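The Toilet Room at Florkeo, Odham
Gallery page, last added to on Mon 26 December

We love this room. Of all the corners of the Florkeo building it's the one visitors remember, and the one they ring up about afterwards, usually with a tape measure in the other hand. It has white toilets of several kinds, a handsome marble floor and enough space between everything to walk up, bend down and have a proper look.

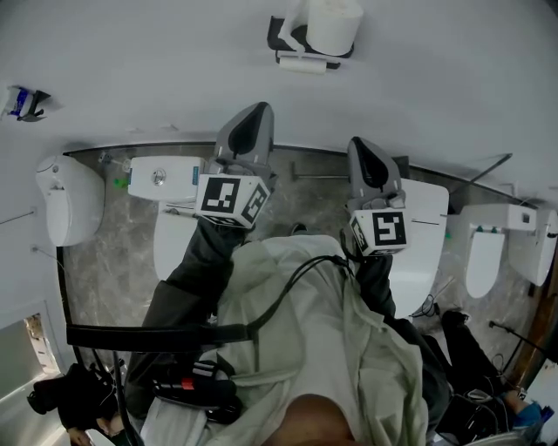

Marble underfoot and white toilets on every side, one wall-mounted, another with a round chrome button on its tank.

A bit about the room

It started life as the washroom for the old drawing office on the first floor. When the office moved out, Damian Koller wanted shelves in it. Ambros Frei wanted toilets, lots of them, all in one place so that people could compare them side by side, and after a long February of arguing over sketches Ambros got his way. Damian now brings more people up to see it than anyone else does!

The number on the door is still 1231, from the days when the whole site had four-figure room numbers. Please ask for "the toilet room" at the front desk all the same, as new staff tend to send people asking for 1231 to the boiler.

The floor

I could go on about the floor for pages. It's a grey-beige marble with white veins running through it, finished with a thin dark border where it reaches the walls, and that border is my favourite thing in the whole room. It gives your eye somewhere to stop. White china on a pale floor can look a little washed out, and the dark line pulls it all together beautifully.

Marble does ask for some care. We use warm water, a flat mop and a drop of pH-neutral soap, and we keep anything made for limescale well away from it. Vinegar and lemon are just as bad, however natural they sound on the bottle. If you're putting limescale remover in a bowl, wipe drips off the stone straight away, then rinse the patch with clean water and dry it with an old towel. Ambros has a whole drawer of old towels and guards them closely.

Wall-mounted

The wall-mounted toilet gets the most questions, nearly always the same one: will it hold me? Yes. The load goes into a steel frame behind the wall, and a frame that's been properly bolted down takes a great deal more than any of us weigh. What matters far more is the height. Once the frame is in and the wall is closed, that's your seat height for the next twenty years, so sit on a few before you decide. Bring the tallest and the shortest person in the house if you can. We've had whole families up here taking turns, and it's a lovely way to spend half an hour (the children take it very seriously).

It's also a joy to clean under. The mop goes straight through to the wall, with no foot to work round and none of that grey line of fluff you get where a pedestal meets the floor.

With a tank

Don't write off a toilet with its tank in plain view, though. I have one at home and wouldn't swap it. If the fill valve starts to hiss you lift the lid off, see what's wrong and mend it with a part from any merchant, all before the kettle's boiled. There's no access plate to fight with, and no tiles to worry about.

I'm very fond of a round chrome button, too. It's easy to find in the dark, it wipes clean in one go with a dry cloth, and a bit of shine on a plain white tank is all the decoration a toilet needs. Fingerprints do show. A cloth kept on the windowsill sorts that out.

Seats and lids

People forget that the lid is part of the room. Leaning back against a tank it takes up quite a bit of height, so if you've a shelf or a low window behind the toilet, measure with the lid up as well as down. Damian's own bathroom has a very pretty oak shelf that his lid hits every single time.

Things we suggest trying while you're here:

Lift the seat with one finger and see if it stays put.
Let go of the lid and listen. A soft-close hinge should take its time.
Look for the release buttons at the hinge. A seat that comes off in one pull is worth having, and you'll clean under it twice as often.
Run your hand round under the rim. A smooth bowl with an open rim is quicker to do with a brush.
Stand at the side and picture yourself cleaning behind it. Can you get your arm in?

Measuring up at home

Before you visit, jot down the distance from the finished wall to the middle of the waste pipe, and the width of the space between whatever is on either side. We like 70 cm of clear width as a bare minimum and we're much happier with 100, especially if somebody in the house needs a hand getting up. Write down which way the door opens too. Ambros keeps squared paper on the landing and is delighted to sketch your room out with you. He'll draw in the radiator without being asked.

If your waste pipe goes down through the floor, say so at the start. It changes which toilets will suit, and it's by far the most common thing people find out too late.

From the visitors' book

The book lives outside the door, and it had 215 entries when I last leafed through it. A few I've enjoyed:

"Never thought I'd have an opinion on buttons. I now have several."

"Came for the toilets, went home wanting the floor."

"My knees voted for the taller one and my knees were right. Thank you Ambros for the drawing!"

"Please could you tell me who laid the marble?" (It was Reisinger, the stone people on the Cinitz road, and they were a pleasure to have in the building.)

Coming to see it

The room is open on weekday mornings, up the main stairs and left past the sample tiles. The lift works again, so prams and wheelchairs are welcome. Soft soles, please, or borrow a pair of the overshoes from the basket. The toilets in here are for looking at and sitting on with the lid down; the working ones are on the ground floor next to the coats, and they're very nice as well.

If you've chosen a toilet after a visit to us, do send a picture of it in its new home. I'd love to start a second page with those, and Damian has promised to fix his shelf and go first.

More in this gallery: Basins and taps. The tile landing. Ambros's sketches.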